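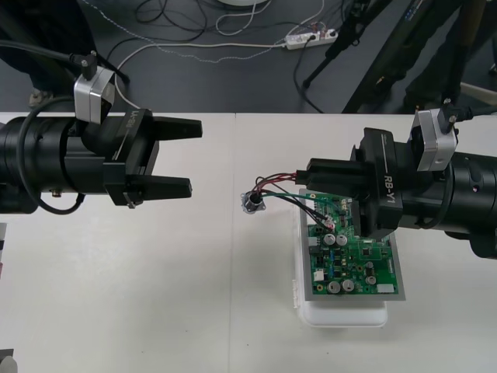
Filed under: Bench Basics > Boards & Wiring
Reading time: 4 min
Last updated: 2023-02-18

Tidying up the wiring on a circuit board

I love this job! Give me a board, a handful of loose leads and a free evening and I'm happy. If you've pulled a board out of an old amplifier or power supply and the wires are flopping all over the place, you can get it neat and ready to go back in its case without any fancy gear.

What you need

A clear, light-colored tabletop (white is great – dropped screws show up right away), small flat-nose pliers, plastic tweezers, a soft brush, a few narrow cable ties and a marker. I use a Wustier brush, but a clean makeup brush does fine.

Before you touch anything

Unplug the equipment and leave it unplugged. Those little cylinders with silver tops are electrolytic capacitors, and they can hold a charge after the power is off. Follow the service manual for discharging them and check with a meter before your fingers go anywhere near. If the board comes from something that runs on mains power and you're not sure, get someone who knows to check it with you. Rüdiger Mühlbauer taught me to do this every single time, even on boards I've had open the same afternoon, and I still do.

Step 1. Lay it out

Put the board down flat, parts facing up, and let any attached wires run out to one side. If there's a panel connector on the far end (the small round metal kind with a square flange, say), rest it on the table next to the board. Don't let it dangle off the edge – its weight will tug on the plug.

Step 2. Label

Write down which plug goes where and the order of the colors. Red, black, green, left to right, whatever yours happens to be. Don't trust the colors to tell you what each wire does. My Clotmont tuner had black on the positive side!

Step 3. Free the plug

Hold the plastic housing of the plug, close to the board, and ease it straight up. Rock it a tiny bit if it's stubborn. Look for a latch first. Use the bundle only for steering the wires out of the way, never for pulling.

Step 4. Brush and look

Brush from the middle outward. Go gently between parts that are packed close together. Check the capacitor tops while you're there: flat is good, domed or crusty means a replacement.

Step 5. Dress the wires

Gather the leads, smooth them with your fingers and add a loose tie every 15 mm or so. Leave a soft curve near the plug. Sieglinde Wiegand twists hers first and they look gorgeous, so try that if you have the length to spare.

Push the plug back in until it seats, compare it with your notes, and go find the case screws.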